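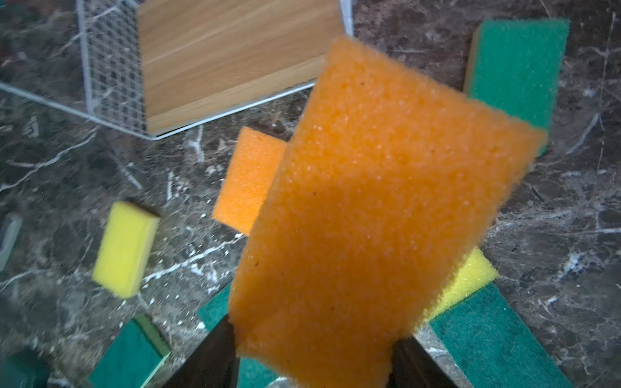
SLIDE 1. What a sponge costs

Leave the slide up while people find seats. Don't speak over the coffee machine. It will win.

Hello, I'm Xóchitl Ponce, I look after equipment planning at Vondwood, and I've been given half an hour to talk about money. The people after me have videos. I have a spreadsheet and an orange sponge.

The job is tidying a counter. Sponges on the stone, wire basket behind, sponges go in the basket. We chose it because everybody in the building could say whether it had been done properly, including finance.

(Pause. If anyone from finance is in, wave.)

What I want to cover is how we asked for the money, what we forgot to ask for, and what I'd put on the form if I were filling it in again. There is very little robotics in it. If you came for robotics, the Grisutura people are across the corridor and they've got biscuits.

SLIDE 2. The first budget

Show the first version of the spreadsheet. Let them read it. It won't take long.

It has 2 lines. Line one says "arm". Line two says "gripper". I was very pleased with it. It fitted on a phone screen, and it was approved in one meeting, which should have worried me more than it did.

A budget with only the big shiny things on it is a shopping list. We'd priced the bits we could point at in a catalogue. Everything between those bits and a working counter was going to come out of a pot called "sundries", and sundries at Vondwood had until then meant teabags and printer labels.

Ask the room: who here has a sundries line? Who has ever seen the bottom of it?

SLIDE 3. Things that were not on it

Go through these at a decent pace. Don't apologise for any of them; everyone in the room has the same list.

Fingertips. Grippers come with fingers, and the fingers wear, and foam is grubbier stuff than you'd think. Look back at the opening slide and there are specks stuck in the big sponge, low on the left. Bits in the foam end up on whatever is holding the foam. Budget for spare tips and for somebody to wipe them.

Cables. Every cable we bought was too short. We then bought longer ones and every one of those was too long and needed tying up, so we bought ties.

The bench. The arm weighs what it weighs and the table we'd set aside for it wobbled. New table. The new table wouldn't go through the door of the room. Different room. The different room had no sockets on the useful wall. I'll let you carry that forward for yourselves.

Delivery. Ours came on a pallet. We don't have a loading bay, we have a step.

Someone's time. This is the big one and it gets its own slide.

SLIDE 4. Someone's time

The number on this slide is 65. That's hours of staff time, in the first month, that went on setting up before anyone tried anything you could call work. I had put down none. I didn't put down a low figure and get it wrong. I left the box blank, because the form allowed me to.

(Wait for the laugh. If there isn't one, they're all in the same position. Move on kindly.)

Those hours went on ordinary things. Reading manuals. Moving the bench. Waiting on hold. Writing the risk assessment, then writing it again on the correct template. Clearing everything off the counter and laying it out again so the next attempt could start.

That last one never goes away. Somebody has to mess the counter up again. We'd bought a machine for tidying and appointed a person to untidy, and that person has a salary, a pension and opinions.

Put it on the form. Call it "resetting" if you want it to sound technical.

SLIDE 5. The consumables line

Go back to the opening picture here if the clicker is behaving.

People laugh at this line. I have a purchase order for sponges, and the first time it went through I got a phone call asking if I'd used the wrong cost code.

The total on that line, to date, is £1,691. I'll say it again for the back. Some of that is sponges. Some of it is baskets, boards, wipes, gloves and tape, and one item described on the invoice only as "misc blue". We've never found it.

Why so much? Partly variety. You can see plain foam ones in orange and yellow up there, and green scouring ones, some lying flat and one stood on its edge. If we'd bought a single bag of identical sponges, we'd have a machine that was excellent with that bag. The kitchens we're planning for do not buy in that bag. They buy whatever was on offer.

Sponges also squash, which nobody costs for. The large orange one is being gripped by its bottom edge and it leans over to the right. A block of wood is a cheaper thing to plan around. When I was comparing quotes, every supplier's figures were for picking up something stiff. Ask for a figure for the soft thing you'll be using, in writing, before you sign.

And partly it's wear. Things that get picked up all day get tatty. Set a point at which a sponge is retired and order ahead of it. We ran out in October and had an expensive arm standing idle over a delivery that would have fitted in a carrier bag.

SLIDE 6. Buy, hire or borrow

We had three offers and I'll be fair to all of them.

Postma would sell us the lot outright, with a discount if we took the service plan. Grisutura would hire by the month. Flarero would lend us a unit free of charge for a trial, which sounded best until I read what "free" covered. It didn't cover carriage either way, insurance, or the engineer who had to be there when it was plugged in.

We bought. I'd still buy, for a job that runs every week. I would hire for anything shorter than a year. With a loan, the end date arrives just as you've got the bench level.

Things to ask any of them, and I'd write these down:

How long does a replacement part take to arrive, and from which country?
Who pays when the fault turns out to be ours?
Does the software cost anything in year two?
What happens to the price if we want a second one?
Can I talk to a customer who sent theirs back?

The last question produces a very interesting silence. I recommend it.

SLIDE 7. The second budget

Show the new spreadsheet. It has 17 lines. Don't read them out. They'll get the slides.

Point at these ones:

Line 4, staff time for setting up, with an actual number in it.
Line 5, staff time for resetting, every week, for as long as the thing runs.
Line 9, consumables, with a note telling accounts that yes, it does say sponges.
Line 12, surfaces. Our counter is dark marble with white veins running all over it, plus a bit of a shine. Handsome. Also busier to look at than a plain worktop, and we were keen to try both, so there is now money for a second top.
Line 16, the door.

It took three meetings to get this one through. It was a worse experience in every way and it's been a much quieter year.

SLIDE 8. If you're asking for money soon

Keep this short, the next speaker will be hovering.

Spend a day doing the job by hand before you price it. Do it with the real objects and write down everything you touch. My list from the counter came to a page and a half, and most of what's on the second budget came off that page.

Tell finance early what the silly-looking items are. They don't mind silly. They mind finding out from an invoice.

Keep some back for the second quarter. I can't tell you what it'll be for.

Questions. If somebody asks what it saves us per sponge, say the figures are being reviewed and offer to send them on. If somebody asks about "misc blue", take their name.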